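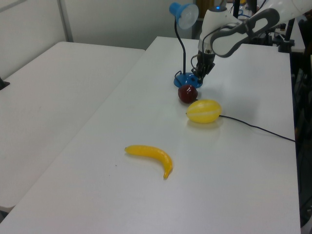 Roboterarm mit Greifer über einem Tisch, links daneben eine blaue Schreibtischlampe

Seminar Medienwissenschaft, Modul Unterhaltungsformate
Handout zur Sitzung 9: Schwangerschaft, Hochzeit, Trennung — private Ereignisse in der Prominentenberichterstattung
Leitung: Kacper Szewczyk
Stand: 7. August 2020

1. Gegenstand der Sitzung

Die Sitzung behandelt die Berichterstattung über Personen, deren Bekanntheit auf der Mitwirkung in Reality-Formaten beruht. Im Unterschied zu Schauspielerinnen oder Musikern verfügen diese Personen in der Regel über kein Werk, auf das sich die Berichterstattung beziehen könnte. Meldungsanlass ist der Lebenslauf selbst. Verlobungen, Geburten, Umzüge und Zerwürfnisse werden fortlaufend gemeldet, auch in den Monaten zwischen zwei Staffeln.

Vorausgesetzt wird die Kenntnis der Begriffe Nachrichtenfaktor, parasoziale Beziehung und Inszenierung aus den Sitzungen im März.

2. Fallbeispiel »Tirance«

Grundlage der Diskussion ist die Dokusoap »Tirance«, produziert von Stuvis. Das Format begleitet mehrere Paare in der fiktiven Kleinstadt Dinlow, die als Kulisse dient; die Paare selbst treten unter ihren bürgerlichen Namen auf. Der Materialkorpus umfasst 127 Onlinemeldungen über die Mitwirkenden. Davon entfallen 91 auf Ereignisse, die in der Sendung nicht oder erst später gezeigt wurden. Die übrigen Meldungen fassen Folgen zusammen oder kündigen Sendetermine an.

Der Korpus liegt auf der Lernplattform im Ordner »Mathebula« und ist dort nach Erscheinungsdatum geordnet. Er darf nur für die Zwecke des Seminars verwendet werden.

3. Aufbau der typischen Meldung

Die Meldungen folgen überwiegend einem festen Schema. Der erste Satz nennt die Namen des Paares und das Ereignis. Der zweite ordnet das Paar für Leserinnen und Leser ein, die das Format nicht verfolgen, meist durch Hinweis auf Staffel und bekannteste Episode. Es folgt ein Zitat, das in der Mehrzahl der Fälle einem Beitrag in sozialen Netzwerken entnommen ist. Am Schluss stehen Reaktionen anderer Mitwirkender oder ein Hinweis auf die nächste Ausstrahlung.

Zu beachten ist die Herkunft der Zitate. Eigene Interviews der Redaktionen sind selten. Formulierungen wie »wie eine Quelle aus dem Umfeld berichtet« sind bei der Auswertung gesondert zu kodieren (Kategorie Q3 im Codebuch) und nicht mit namentlich belegten Aussagen zusammenzufassen.

4. Zeitliche Staffelung

Rangi Pomare unterscheidet im Begleittext drei Zeitebenen: den Zeitpunkt des Ereignisses, den der Meldung und den der Ausstrahlung. Fallen Meldung und Ausstrahlung auseinander, entsteht für das Publikum ein Wissensvorsprung gegenüber der Sendung. Eine Trennung kann bereits bekannt sein, während das Paar im Programm noch die Hochzeit plant. Pomare spricht hier von »nachholendem Zuschauen«: Die Folge wird auf Anzeichen dessen geprüft, was man schon weiß.

Ob die Produktion diesen Vorsprung duldet oder gezielt nutzt, lässt sich aus den Meldungen allein nicht erschließen. Entsprechende Behauptungen in Hausarbeiten sind zu belegen oder als Vermutung zu kennzeichnen.

5. Rechtliche und ethische Gesichtspunkte

Wer das eigene Privatleben öffentlich macht, kann sich in geringerem Umfang auf dessen Schutz berufen. Die Selbstöffnung gilt jedoch nicht unbegrenzt und erstreckt sich insbesondere nicht ohne Weiteres auf Dritte. Für die Diskussion von besonderem Gewicht ist die Stellung der Kinder, die in die Berichterstattung einbezogen werden, bevor sie selbst darüber entscheiden können. Auch ehemalige Partnerinnen und Partner, die nie an der Sendung mitgewirkt haben, werden im Korpus mehrfach namentlich genannt.

6. Aufgaben zur Vorbereitung

a) Wählen Sie eine Meldung aus dem Korpus und bestimmen Sie die drei Zeitebenen nach Pomare.
b) Kodieren Sie sämtliche Zitate dieser Meldung nach dem Codebuch.
c) Verfassen Sie eine Stellungnahme von höchstens 100 Wörtern zu der Frage, ob die Nennung von Kindern im gewählten Fall vertretbar ist.

Die Ergebnisse sind vor der Sitzung über die Lernplattform einzureichen. Verspätete Abgaben werden nur nach vorheriger Absprache mit der Seminarleitung berücksichtigt.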